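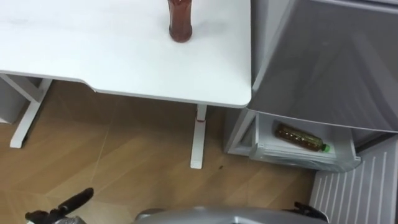

Talk notes, Fetbridge evening, 12 minutes plus questions

Hi everyone, thanks for coming out! I'm going to talk about the least glamorous subject on the list tonight, putting your fridge near your desk. (Wait for the groans.)

When I moved into the Malý building in June I had one room for everything. Work, food, naps. So the white desk and the fridge ended up as neighbors, and I've learned a lot from that – mostly by banging my elbow.

First thing, door swing. Everybody measures the fridge. Measure it again with the big door wide open and a drawer pulled out, and then stand there and bend down like you're after the carrots. I had the tape measure out for all of it except the bending. Ask who has done this, show of hands.

Second, desk legs. Mine are white metal with flat feet, and I love them because a broom goes right past. Crumbs travel on a wood-look floor! You spot one speck and then you're on your knees for ten minutes.

Third, the landing spot. You take out a bottle to reach whatever is behind it, and it has to go somewhere. Mine goes at the back of the desk, far away from the keyboard. Tell the Elari keyboard story here if there's time. Skip it if Branislav Kollár is in the room, he's heard it.

Then the drawer routine. I empty one drawer at a time, wipe it, put things back, close it. It takes me 2 songs. Hand out the Flellemis checklist now – I printed 52, so share if we run short.

Questions. Somebody will ask about the hum. Yes, I hear it, and I wear headphones.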